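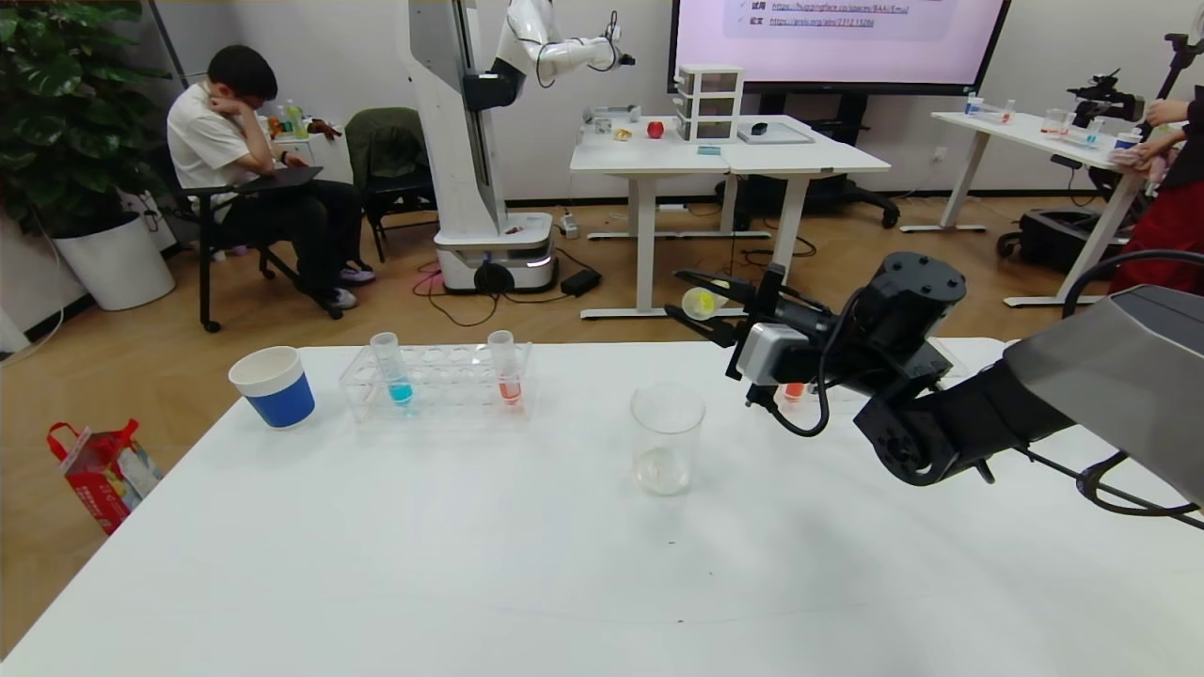 The Wistine arm at a bench set with a test tube rack and cups.

Teaching laboratories that wish to automate simple bench work have usually had to hire an integrator. Fanura, the maker of the Wistine arm, now offers a service contract in its place, and Halldóra Bech, who manages the program, described its terms in an interview on May 17, 2020.

Under the contract, a customer receives the arm, a gripper and two days of on-site instruction. "We ask the laboratory to choose one task before we arrive," Ms. Bech said. "Moving tubes between racks is the usual request. Cups are harder, and we say so."

The service is in use at 32 sites. Nuwan Majumder, who supervises the teaching laboratory at Godoy College, said that his staff had recorded 1,506 tube transfers during their trial, of which 57 required a person to step in. Most of those stops involved small items set too close together.

"The figure was acceptable to us," Mr. Majumder said. "The manual was less so. My technicians telephoned Fanura for matters that should have been on page one."

Ms. Bech accepted the criticism. A revised manual is due in June, she said, together with a shorter procedure for changing the gripper fingers — a step that at present calls for two separate tools. Contracts already signed will include both at no added charge.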